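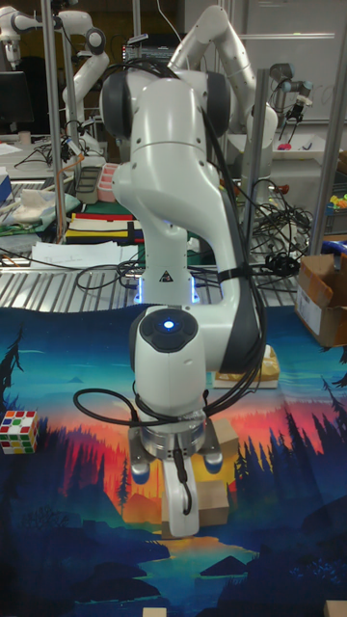

Fuvard Jiden - Célula colaborativa para manuseamento de pequenas embalagens

Referência do equipamento: Jiden 15
Categoria: Automação de postos de trabalho / Preparação de encomendas
Disponibilidade: mediante projeto e avaliação prévia do posto

Apresentação

A célula Jiden destina-se a empresas que preparam encomendas de pequeno volume e que pretendem transferir para um braço robótico as tarefas repetitivas de recolha e colocação de caixas de cartão e pacotes embrulhados em papel. O equipamento é fornecido pela Fuvard com estrutura de suporte, braço, garra, cablagem e software de supervisão Sorkar, e instala-se junto das bancadas existentes.

O braço é composto por segmentos brancos de contorno arredondado, com tampas cinzentas nas articulações. A luz azul no anel da base e o pequeno indicador da mesma cor no topo do punho são visíveis à distância. Os cabos acompanham o exterior do braço, presos por cintas pretas, o que permite substituí-los sem desmontar as articulações.

Aplicações

- Recolha de caixas pequenas dispostas próximas umas das outras
- Colocação de artigos em caixas de cartão abertas
- Separação de pacotes por destino ou por formato
- Ensaio de novos artigos antes da sua entrada em linha

A superfície de trabalho pode receber tapetes lisos ou impressos. Nos ensaios de aceitação recomenda-se o uso de fundos com cores e contrastes variados, bem como de objetos alheios ao catálogo do cliente, por exemplo um cubo de Rubik, para verificar a resposta do sistema a artigos não previstos.

Características técnicas

Carga útil por ciclo: 450 g
Tempo de mudança de garra: 15 minutos
Altura da superfície de trabalho: 97 cm
Comprimento do tapete: 100 cm
Fixação: postes metálicos verticais, com aparafusamento ao pavimento opcional
Supervisão: posto local com monitor, software Sorkar

Alterações na organização do trabalho

A introdução da célula modifica as funções das pessoas afetas ao posto, e a Fuvard solicita que esse aspeto seja tratado antes da encomenda. O operador deixa de executar a recolha peça a peça e passa a abastecer a bancada, a validar as exceções assinaladas pelo software e a decidir sobre artigos danificados. A dobragem de papel, o fecho das caixas e o controlo final da etiqueta permanecem manuais.

Na unidade de expedição da Ersoy, onde a célula funciona desde junho, a rotação entre postos foi revista com os próprios trabalhadores. Gualtiero Caruso, responsável de turno, refere que o primeiro mês exigiu mais pessoas no local do que o previsto: "Tivemos de aprender quando intervir e quando deixar o braço terminar. As queixas de dores no pulso diminuíram, mas surgiu outra fadiga, a de vigiar." Em resposta, a unidade limitou os períodos contínuos de supervisão e acrescentou uma pausa às 10h30.

Formação

A formação inicial é ministrada no local do cliente, em dois níveis. O primeiro dirige-se a operadores e abrange arranque, paragem, reposição após falha e leitura dos avisos de segurança afixados no braço. O segundo destina-se à manutenção e inclui a troca de dedos da garra, a inspeção da cablagem e a calibração. Jarosław Wróbel, coordenador de formação da Fuvard, acompanha as primeiras entregas de cada projeto e elabora o relatório de aptidão do posto.

Condições de instalação

O cliente deve assegurar pavimento nivelado, alimentação elétrica dedicada e uma zona de circulação desimpedida em redor da célula. Quando vários braços partilham o mesmo espaço, é obrigatória a análise conjunta das áreas de alcance - este estudo é orçamentado em separado.

Acessórios

Garra de dedo único
Garra de dedos finos
Tapete de trabalho impresso
Conjunto de cintas para cablagem
Tabuleiro de abastecimento

Os pedidos de proposta devem indicar as dimensões e o peso dos artigos, o número de turnos e o nome do interlocutor designado pelos trabalhadores do posto.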